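Ticket 131: Hang-bar cell, limits and sign-off rules for simulation runs
Project: Tetari
Opened by: Solomiia Stelmakh
Assigned to: Volodymyr Kushnir
Status: Closed
Opened: 31 January 2018

Problem as reported
The hang-bar task stops with a force limit error in some runs and finishes in others, with the same program and the same start pose. Operators have been clearing the error and starting again. Two of the restarts were done with the limit turned off. I need to know what the limit should be and who is allowed to change it.

Solomiia Stelmakh

Entry 1, Volodymyr Kushnir
Pulled the logs for the last 50 runs. The stops all come in the approach move. The program was written when the limit was 200 N. Somebody lowered it in the shared settings file and left the comment field blank, so I can't tell from the file if it was on purpose. No change note in the Stukley folder either.

Entry 2, Volodymyr Kushnir
Loaded the cell model with the limit back at the old value. Ran the approach at reduced speed with the bar in the gripper. No stop. Ran it again at program speed, no stop. I don't want to leave it there. A limit that never trips in simulation tells us very little about what it should be on the floor.

Checked the payload entry next. It was still set for the short bar. The long bar reaches well out on both sides of the gripper, so the mass and center of gravity both have to be entered again whenever the bar is swapped. With the wrong payload the arm reads its own load as contact. 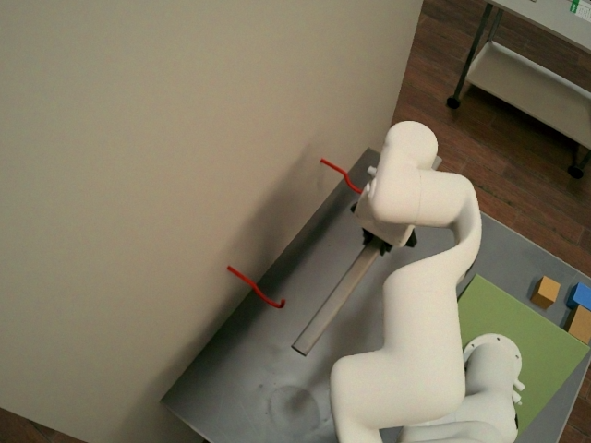 Jaruwan Phromma replied that the payload explains the stops but not the restarts, and that the written procedure should cover both. She wants it stated that a protective stop is never cleared by changing the limit, in the model or on the real cell, because people carry over whatever they get used to in the model.

Entry 3, Volodymyr Kushnir
Agreed. Entered the long bar payload and put the limit at the lower value. Full set of runs finished with no force stops. Kept the lower value.

Draft rules, for comment:

Payload is checked against the part sheet before the first run of any session. If the part changed, the old entry is deleted, not edited.

Approach to the hooks is run at reduced speed first, every time the program, tool or part changes.

After a protective stop, save the log before clearing anything. Same stop twice in a row means the cell stays down and a ticket is opened.

Force and speed limits are changed by the cell owner only. The comment field must have a name and a reason.

Passing in the model does not count as sign-off for the real cell. The risk assessment is still done there, with the real tool and the real part.

Entry 4, Vira Romaniuk
Rules are fine with me. Please say who the cell owner is when you are out. Last March we waited on that.

Entry 5, Volodymyr Kushnir
Added Kevin Kavanagh as backup owner. Settings file is now write-protected for everyone else. Rules are posted in the Stukley folder and linked from the start page of the cell model.

Resolution
Cause: payload entry not updated after part change. Limit left at the lower value. Closing.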